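Ce que je fais maintenant de mes journées

Depuis avril, chez Brondham, je ne prépare plus les colis. Avant, j'étais à l'emballage avec Minoru et Asuka, poste 8, et je fermais mes cartons à la main. Maintenant la ligne automatique en fait une grande partie, et moi je travaille à l'étage, où on enregistre les gestes pour les machines.

Au début j'avais un peu honte. Minoru m'a demandé si j'apprenais aux robots à prendre sa place. Je n'ai pas su quoi répondre, surtout en français.

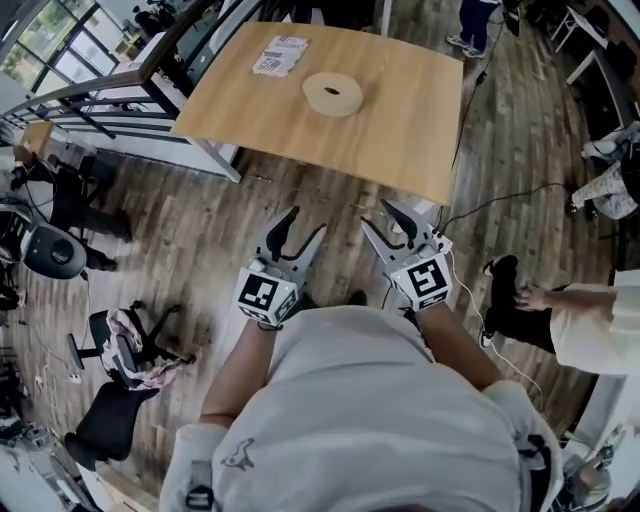
Le soir j'ai mal aux épaules, plus qu'à l'emballage. Il faut aussi réapprendre des choses très simples, par exemple saisir un objet sans le faire tourner. Martim, qui nous forme, dit que je vais trop vite. À l'emballage on me disait le contraire !

Nous étions 28 en bas, ils sont 21. Personne n'a été licencié, mais les contrats courts n'ont pas été renouvelés. Asuka est restée et surveille la ligne. Elle trouve le travail moins fatigant, et plus long aussi. Je mange encore avec eux à midi.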